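Section 4. Preparing the demonstration desk for visitors

This section is for the person who receives visitors at the Skov office and shows them the Cusa arm. It explains how to prepare the desk, how to run the short demonstration and how to leave everything afterwards. It does not explain how to install the arm for the first time. For installation, please read Section 2.

The text was written by Halldóra Thygesen of Trunora after the open day in December. If you find something that is different in your room, please write it in the margin of the printed copy at reception.

4.1 What you need

Before you begin, collect these items:

- the Cusa arm in its transport case
- the controller and its power supply
- the clamp plate with the two long screws
- the laptop with the Tirkovance software
- the emergency stop on its own cable
- the tray with the foam blocks
- the floor tape
- a printed copy of the visitor rules (last page of this guide)

Note: The foam blocks are light on purpose. Please do not replace them with mugs, batteries or other things from the kitchen. The demonstration program is adjusted only for the foam blocks, and the grip force is too low for a heavier object.

4.2 Choosing and preparing the desk

The demonstration is done on a normal office desk. We tried it on a special table at first, but visitors asked many more questions when they saw the arm on the same kind of desk they have at work. The arm itself stays in its case until the desk is ready.

1. Choose a desk where people can stand on the long side and also at one end. A desk in a corner is not suitable.

2. Ask the person who normally sits there for permission, at the latest on the afternoon before. Agree together on what may be moved and where it will be kept.

3. Remove all drinks and cups from the desk. This includes closed bottles.

4. Put papers, booklets and small items in a box and write the name of the desk owner on the box. Do not mix the things of two desks in one box.

5. Look at how each monitor is supported. A monitor may be standing on books or on another loose support. Such a monitor is permitted on the desk only if it stands outside the reach of the arm and nobody needs to turn it during the visit. In all other cases, lift the monitor away first, then the books, and put the monitor back directly on the desk.

6. Look for loose cables on the desk top and for cables that hang down over it. Follow each one to its end before you touch the plug. Unplugged ends that hang above the surface should be tied up or taken away, as the arm can catch them when it lifts.

A desk in daily use can look like the following one when you arrive. The bundle of black cables in the centre and the HDMI plug hanging at the left are for steps 6 and 7, and the monitor standing on a stack of books is for step 5. 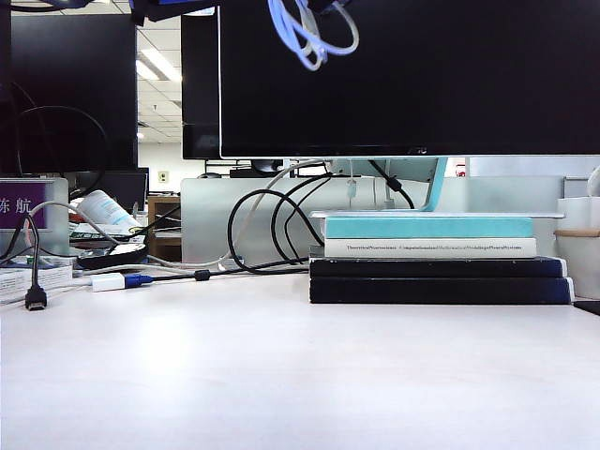

7. Coil the cables you do not need, close each coil with a fabric strap and put it in the cable box. Small adapters go in a bag, together with the cable they belong to. Leave the power cable of the monitor in its place if the monitor stays.

8. Wipe the desk with a dry cloth. The clamp plate does not hold well on dust or crumbs.

9. Measure the free area. You need a free circle with a radius of 88 cm from the centre of the clamp plate. Part of this circle may be in the air beside the desk, but no wall, partition, screen or shelf may be inside it.

Caution: Do not reduce the free circle because the program "only uses the front part". After an emergency stop the arm goes back to its home position by a wider path, and this path passes over the back of the desk.

4.3 Fixing the arm

1. Put the clamp plate on the long side of the desk, with the arrow pointing to the middle of the surface.

2. Tighten both screws by hand, a little on one side, then a little on the other. When they do not turn any more by hand, use the key for one half turn.

3. Try to move the plate with both hands. If it moves, even slightly, loosen everything and begin again.

4. Two persons lift the arm from the case and lower it onto the plate. One holds the base and one holds the upper part. Never lift the arm by the gripper.

5. Close the locking ring until you hear the click.

6. Connect the arm to the controller, then the emergency stop to the controller, and last the power supply. Keep this order.

7. Lay the cable of the emergency stop along the edge of the desk and fix it with tape. The button must be on the side of the presenter, within reach when he or she stands normally.

Note: If the locking ring does not click, the most frequent cause is a piece of tape left on the plate from the previous visit. Please do not use a tool to force the ring.

4.4 Testing before the visitors come

Begin the test at the latest 20 minutes before the visit. It is good to have more time if you do it for the first time.

1. Switch on the controller and wait until the light is steady green.

2. Open the Tirkovance software on the laptop and choose "Visit" from the start page. Do not choose "Workshop". The workshop mode permits higher speed.

3. Check the speed limit in the lower corner. It must show 300 mm per second or less.

4. Press "Home". Keep one hand over the emergency stop during the complete movement.

5. Press the emergency stop once while the arm is moving. The arm must stop immediately and the light must become red. If this does not happen, switch off the power and cancel the demonstration. You can still show the film to the visitors.

6. Release the button, confirm the message on the laptop and press "Home" again.

7. Place the tray on the desk with its marked corner at the left and run the program one time with all blocks.

8. Mark a line on the floor with tape, outside the free circle. This is where the visitors stand.

If the gripper misses a block, check first the position of the tray. In most cases it was turned the wrong way. If the tray is correct, run "Adjust tray" from the menu and follow the text on the screen.

4.5 During the visit

A group of roughly 12 persons is comfortable at one desk. With a larger group, please divide it and give the demonstration 2 times. The people at the back see very little and they become tired.

1. Welcome the group and show the line on the floor. Read the visitor rules aloud. They are short.

2. Tell the group where the emergency stop is and that you are the one who uses it. Then show it one time. Many visitors were surprised how fast the arm stops, and it makes them calmer for the rest of the visit.

3. Run the program with all blocks and do not speak in the first round. Let people watch.

4. Run it again and explain what the arm does: it goes above the block, it opens, it goes down, it closes, it lifts.

5. Ask one visitor to move the tray a small distance while the arm is paused. The light must be yellow before the person comes over the line. Wait until the person is back behind the line before you continue.

6. Answer questions. If you do not know the answer, write the question and the e-mail address on the card. We prefer a late answer to a wrong one.

Caution: Children under school age may watch only when an adult holds their hand. Long scarves and lanyards must be taken off before a visitor moves the tray.

Questions we receive often:

"Can it do my work?" At this desk it can move foam blocks. Please do not promise more. You can say that at Trunora the same model is used for sorting small parts, and that a person prepares each task for it.

"Does it see the blocks?" The version for visits does not use a camera. It knows the position of the tray because you have put it there. In step 5 the visitor moves the tray, and the gripper will miss or touch the edge of a block. This is intended, and it is a good moment to explain the difference.

"What does it cost?" Give the visitor the contact card of the sales office. We do not say prices at the desk.

4.6 After the visit

1. Press "Home" and wait until the arm stands still.

2. Switch off the controller, then remove the power supply. Wait until all lights are off.

3. Disconnect the other cables in the opposite order of 4.3.

4. Open the locking ring and lift the arm back into the case with two persons.

5. Remove the clamp plate and look at the edge of the desk. If there is a mark, write it in the visit book with the number of the desk.

6. Remove all tape from the floor and from the desk, including the small pieces.

7. Bring back the monitors, the books, the cables and the box of the desk owner. If the monitor was standing on books before, put them back in the same order, with the same side to the front. The height of a screen is a personal matter and people notice it.

8. Connect the cables again and switch on each screen to check that it has a picture. If the screens were not connected when you came, leave them so and put the cables beside them.

9. Sign the visit book and put the key for the clamp screws back on the hook inside the case.

Note: The foam blocks become dirty from many hands. Wash them in lukewarm water and dry them overnight. Spare blocks can be ordered from the stores in the grey colour only, and the program works the same with them.

Section 5 describes the longer workshop programme, for which the presenter needs the one-day training.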